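The Lunch Table at Estinbridge

Our floor at Estinbridge has no real kitchen, only a table against the wall where people eat and clear up. We redid the setup in February after the old shelf was taken away. The rack is the gray plastic one with upright pegs, ordered from Zidetti.

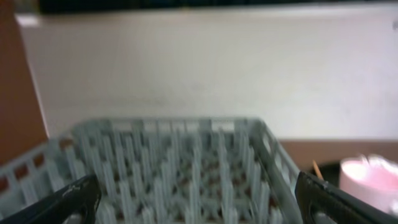 Laurențiu Ene wrote in to ask that plates go at the back and cups at the front, as tall plates near the edge get knocked when someone reaches over. Fair point, and we have done it that way in the Memville office too.

Clearing up is mostly small stuff – grains of rice, used tissues, sachets. The clear box takes the dry bits until someone walks them to the bin by the stairs. Please don't put tea bags in it. It gets emptied at 2 p.m. and again before the lights go off.
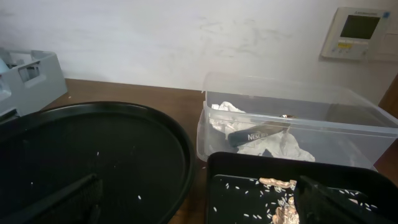
Clear box with a tissue and a Nescafé stick, next to the round tray.

The trays are black, one round and one rectangular. Rice shows up well on them, so wipe them before you stack them. A dry cloth first, then a damp one. We bought seven trays from Ardeleanu for the whole building and two stay on this table.

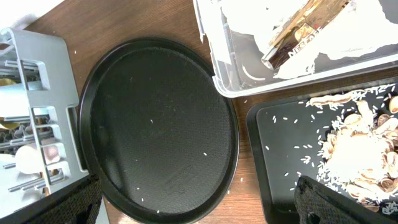

Spare cloths are in the drawer under the printer. The full set for the floor, rack included, came to 352, and the receipt is in the blue folder if anyone needs it. Requests for a second rack can go on the sheet by the door.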